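3.2 Setting Up the Table

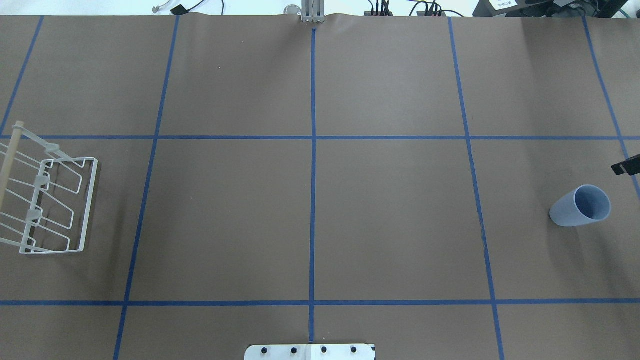

Figure 2. Our work surface with the tape grid, the dish rack on the left and the cup on its side at the right.

I'll start with the paper, since we spent more of September on it than on any code. Our first table top was shiny, and the glare made the cup outline come and go in the camera view depending on who had opened the blinds. Evaristo De Luca, who was my partner for the whole project, brought in a roll of brown packing paper and we covered everything. Problem mostly gone! The paper does wrinkle, and it likes to creep up at the back edge, so we got into the habit of smoothing it down before each session (see Section 5 for what happened the week we forgot).

The dark blue tape came next. We wanted a way to say "put the cup there" that two tired students would understand the same way at 9 p.m., and a grid did that for us. We name the cells by column from the left, then by row from the back. The two big cells in the middle are where we wanted the arm to have room to move, so in the layout of Figure 2 they stay clear, with the rack and the cup out toward the sides. I had worried that the policy would just learn to follow the tape, and I still can't fully rule that out. We did try 6 episodes on bare paper at the end of the semester, which is too few to say much.

The task is the one the class calls Cup to Rack: pick up the plastic cup and set it on the wire rack. Upright cups turned out to be pretty easy for everybody in the course, so our team chose to do the tipped ones too. A cup on its side can point any which way, and a parallel gripper has to come in at a sensible angle or it just shoves the thing across the paper. For each tipped start we picked a cell and a direction for the opening out of a hat (a real hat, Evaristo's) and wrote both down in the log before touching the controls.

We kept the rack near the left side for all of training. Its position did shift by a finger's width here and there, partly by accident, and we decided to leave that in. The wires are thin and the depth readings around them were noisy the whole time, so for the placing step we leaned on the color camera alone. The Witlow group, working on the same task one bench over, went the other way and cleaned up the depth images first, and their placing came out smoother than ours. I'd copy them if I did this again.

Altogether we recorded 531 demonstrations by hand over the semester. We threw out the ones where the operator gave up or bumped the rack hard, and also a whole evening's worth where I had the wrong gripper speed saved (my fault, sorry Evaristo). For testing we ran 100 trials with starts drawn from the same hat, none of them used in training. A trial got 120 seconds, and if the cup wasn't resting on the rack by then we called it a miss, even when it was hanging right over the wires. The results by starting cell are in Section 4.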